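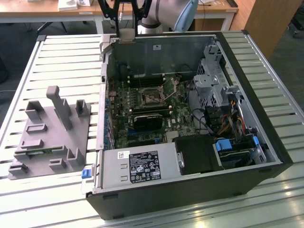 # Remise en état de tours de bureau : compte rendu de projet

Tapio Halonen et Dong-hyun Myung
Ven. 21 mai

## 1. Objet

Le projet Lenden consiste à remettre en service des ordinateurs de bureau cédés par l'entreprise Munorow. Le lot comprend 27 tours. Notre binôme s'est occupé du démontage, du contrôle des pièces et de la rédaction des fiches. L'installation du système revient au binôme suivant, qui commencera en juin.

## 2. Méthode

Chaque tour est débranchée, couchée sur l'établi et ouverte par le panneau latéral. Travailler à plat donne un accès direct à la carte mère et évite que les vis tombent au fond du châssis. Nous suivons toujours le même ordre :

1. relevé de l'étiquette et du numéro de lot ;
2. dépoussiérage ;
3. contrôle visuel des condensateurs autour du socket ;
4. retrait, nettoyage et remise en place des barrettes mémoire ;
5. contrôle de la carte d'extension quand il y en a une ;
6. test de l'alimentation hors charge, puis en charge.

Le bracelet antistatique est obligatoire dès l'étape 3. Les vis sont rangées dans une boîte à compartiments, un compartiment par tour.

## 3. Résultats

Sur les 27 tours, 5 ont une alimentation hors service et 2 ont une carte mère qui ne démarre plus. Les autres passent le test d'allumage. Les deux cartes mères défectueuses n'ont pas été réparées, les machines servent de réserve de pièces.

Nous avons rédigé les fiches dans le tableur Daza, avec une ligne par composant, soit 242 lignes. La saisie a pris plus de temps que prévu : certaines références d'alimentation sont imprimées très petit et il a fallu les relire à la loupe.

## 4. Difficultés

Le premier jour, nous avions mélangé les barrettes de deux tours. Elles n'avaient pas la même fréquence et l'une des machines refusait de démarrer. Depuis, les barrettes restent dans un sachet numéroté, posé à côté du boîtier.

Le logiciel de test Grorkness ne reconnaît pas toutes les cartes réseau. Pour celles-là, nous avons noté « non testé » dans la fiche.

## 5. Reste à faire

- Commander cinq alimentations du même format.
- Remplacer les piles de carte mère avant l'installation du système.
- Reprendre les tests réseau avec une autre version de Grorkness.
- Remettre les fiches au binôme suivant avec la liste des pièces de réserve.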